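Does a Shiny Lamp Make More Light?

Hestel Young Readers - Doubtful Questions, number 38

People say a lot of things about lamps. They say a shiny shade makes a lamp brighter. They say reading in dim light will ruin your eyes. They say a heavy lamp is a good lamp. Grown-ups say these things in a very sure voice, and a sure voice proves nothing at all. So let's take the claims one by one and see which of them hold up.

Claim one: a shiny shade makes more light

Think about a bare light bulb hanging in the middle of a room. Its light goes out in nearly every direction. Some goes up to the ceiling, some goes to the walls, and some goes down to your book. You only asked for the part that lands on your book.

Now put a shiny bowl over the bulb, with the open side facing down. Light that was heading for the ceiling hits the inside of the bowl and bounces. A lot of it comes back out of the open side. Your book gets its own share plus some of the ceiling's share, so the page looks brighter.

Did the bowl make any light? No. It can't. A bowl has no battery and no plug. It took light that was going somewhere else and sent it to you, and the ceiling got darker to pay for it. If you don't believe me (good), try this.

You need a flashlight, a sheet of white paper, a sheet of black paper, and a room you can make dark. Ask a grown-up before you start moving furniture.

Stand the flashlight on a table so it points at the ceiling. Hold an open book beside it and look at how well you can read the words. Next, hold the white paper over the flashlight at a slant, so that the light bounces toward the book. Look again. Then do the same thing with the black paper.

The white paper should help a lot and the black paper should help very little. The flashlight is the same flashlight every time. Black paper soaks up most of the light that hits it, and white paper throws most of it back. Keep the paper a little way off the flashlight, and never try this with a candle or a hot bulb.

So the claim is half true. More light on the page, yes. More light altogether, no.

Claim two: the shape doesn't matter, as long as it's shiny

I doubted this one from the start. A flat mirror is very shiny, and you don't see many lamps with a flat mirror for a shade.

A flat mirror bounces light off at the same angle it came in, like a ball rolled against a straight wall. If the light was spreading out before it hit, it keeps spreading out after. A curved bowl is different. Every spot on the inside faces a slightly different way, so light from a bulb in the middle can be turned toward the open end from all sides.

Curved shiny things also do odd work on reflections. Look into the bowl of a clean metal spoon. Your face is upside down, and a ceiling light may turn into a bent streak. Is the ceiling light bent? Go and check. It is the same shape it always was, and only the reflection has changed.

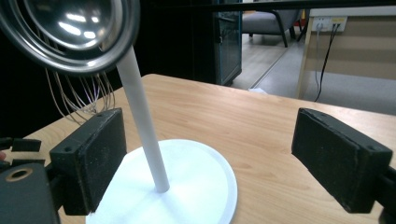
Photo: Dirnach Picture Desk

The streaks inside this metal reflector are the same trick you saw in the spoon. They are reflections of lights overhead, pulled into curves by the curve of the bowl. A person in a hurry might say, "Look, the lamp is on!" Be careful. A bright patch on something shiny may have come from another light in the room.

Claim three: a good lamp has to be heavy

The Koltisside Lamp Works once printed a leaflet that said, "Weight is quality." They sold heavy lamps, so of course they said that.

What a lamp needs is to stay standing. A shade up high on a pole tries to tip the whole thing over, especially when the pole leans. The base has to stop that from happening. One way is to make the base heavy. Another is to make it wide, like the flat round base in the photo. You can test this on your own body. Stand with your feet together and ask a friend to give your shoulder a gentle push. Then stand with your feet wide apart and try it again. You didn't gain any weight between the two pushes.

Many lamps use both ways, a base that is wide and also heavy. You can't tell how heavy a lamp is from a photo, so I won't guess about that one.

Claim four: dim light ruins your eyes

Eye doctors mostly say it doesn't. Reading in dim light can make your eyes feel tired, and you may get a headache, but a rest usually fixes that. If your eyes often hurt or words look fuzzy, tell a grown-up, whatever lamp you use.

One more thing to try

The Chukwu Science Club sent us a question we liked. If you move a lamp twice as far from your book, does the page get half as much light? It sounds right. Try it with a small flashlight and see how big the circle of light gets on the wall as you back away. The circle grows wider and it also grows taller, so the same light has to cover a lot more wall. Draw around the circle on a big piece of paper at 2 feet, and again at 4 feet, before you decide.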